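Robot Lab Handout 6: Sorting blocks with two arms

Welcome back, everybody! Last week was all math on the whiteboard and I could see a few of you drifting, so this week we get our hands on the Mornbridge bench again. Bring a laptop, bring your notes from Handout 5 (the one with the joint angle table), and please charge the laptop first. The outlets along the window still don't work.

What we're doing

The job is sorting by color. There are loose blocks on the table, there's a tray with three compartments, and each color gets its own compartment. A four-year-old can do it in a minute. Your arms will take quite a bit longer, and I promise you'll find it weirdly gripping to watch (sorry).

We'll split the work into three stages: find a block, pick it up, put it down in the right place. Most groups want to spend the whole session on the finding part, and I get it, the color stuff is fun. But last April's class lost nearly all their points on putting down. They'd carry a block beautifully and then let go a little too high, and it would bounce into the compartment next door.

Setting up

Log in to the bench machine and start Comance, our control program. Load the bench profile, not the simulator profile. Both arms will go through their startup moves, so hands out of the workspace until they've stopped. Then run the calibration from Handout 4. If your numbers look wild, run it again before you call me over.

Your workspace limit is 700 mm side to side. Comance will refuse anything outside that and give you error 1164, which just means "out of reach." Error 1410 is a different animal: it means a joint is working too hard, usually from pushing a block down into the table. Stop, raise the arm by hand control, and look at your height setting.

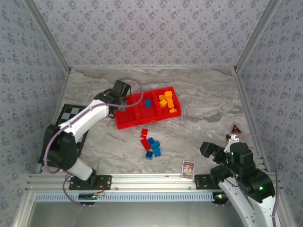

Partway through a sort: yellow-orange blocks in the right compartment, one blue in the middle, reds and blues still out in front of the tray.

Look at how the blocks in front of the tray are bunched together. If you aim for the center of a bunch, you'll close the gripper on two blocks, or on the gap between them. Pick from the outside in. Find a block with some free space on two opposite sides, line the fingers up with those sides, and only then go down. A block that's leaning on its neighbor is a bad first choice, so leave it until the neighbor is gone.

The tray is a little crooked too, and I want you to deal with that in code. Please don't reach in and straighten it! Work out the angle of the tray from two of its corners, then turn your drop points by the same amount. It's the same rotation you did on paper in Handout 5, so you can pretty much copy it across.

Which arm goes first?

Start with one arm only. Park the other one folded back, get a clean run, and save your file. After that you can try both, using the Derkach lock (section 3 of the lab guide). The idea is simple: an arm has to ask for the space over the tray before it goes in, and has to give it back when it leaves. Forget the second half and your other arm will wait politely forever. I did this myself when I was testing the exercise and sat there for ages blaming the cable.

Keep your speed at 50 percent or less the whole time. Going faster doesn't earn you anything.

What to hand in

One run log from Comance, your code, and a page or so on what went wrong and what you changed. I really do read the "what went wrong" part first, and a messy run with a good explanation will beat a perfect run with two lines of text. Upload it all to the Prenis folder for your group by 8th December, any time before midnight.

If you finish early, try sorting with the tray turned the other way. For next time, read the chapter on grip force and bring one question about it.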